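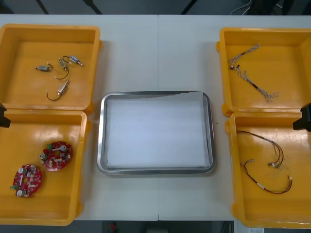

Old ballet tape, music and steps do not match after copying

I have a VHS tape of a ballet evening from the theater in Munddale, which was sold in the lobby for one season and never came out on disc. I want to copy it to my computer so my old dance teacher can watch it. I repair small things as a hobby, so opening the video recorder does not frighten me. My white table is ready, with the yellow bins for small parts and the steel tray in the middle, but I would like to ask before I take out the first screw. The problem is this. In the first act the music and the dancers are together. In the second act the sound comes earlier than the picture, and by the last pas de deux it is so bad that the ballerina lands after the chord. On the television, directly from the recorder, everything is correct. The tape has 100 minutes. I capture with a cheap USB stick and the program that came with it. Is it the recorder, the tape or the computer? Also, the colors of the corps de ballet are a little blue, but this I can accept.
Akihiko Ueda

Please leave the screws where they are. If the tape plays correctly on the television, your recorder is doing its work. The fault comes in the copying.

What happens is that an old tape does not give a perfectly even picture signal. The USB stick loses a frame from time to time, mostly where the tape is worn, and the sound continues without a pause. Each lost frame is very small, but they add up. I had the same with a tape of a Zunholm gala, and my program showed 358 dropped frames at the end of it.

You can try this:

Close all other programs and save to an internal drive, not to a memory stick.

Look in the capture program for a setting that locks the audio to the video, or that inserts a frame when one is dropped. The name of the setting is different in every program.

Capture each act as a separate file. The difference starts again from zero and maybe you will not notice it.

If it is still bad, the proper solution is a time base corrector, which goes between the recorder and the stick. Some later recorders have one built in. For one tape I would try to borrow it. Our dance archive lends one for 6 days, so ask if there is something similar near you.

Do not correct it by stretching the whole sound file. The music changes its tempo a little, and a dance teacher will hear it.

For the blue color, you can move the tint after the capture. Keep the first file untouched.
Aurelia Prantl

just buy the dvd, there are lots of ballet dvds. i have Swan Lake and the picture is very good
Grokura

Thank you Aurelia. I captured the second act alone, with the audio locked, and now the landing is on the chord, or so near that I cannot see the difference. The program still reports dropped frames, but fewer. To Grokura: I wrote that this one was never sold on disc.
Akihiko Ueda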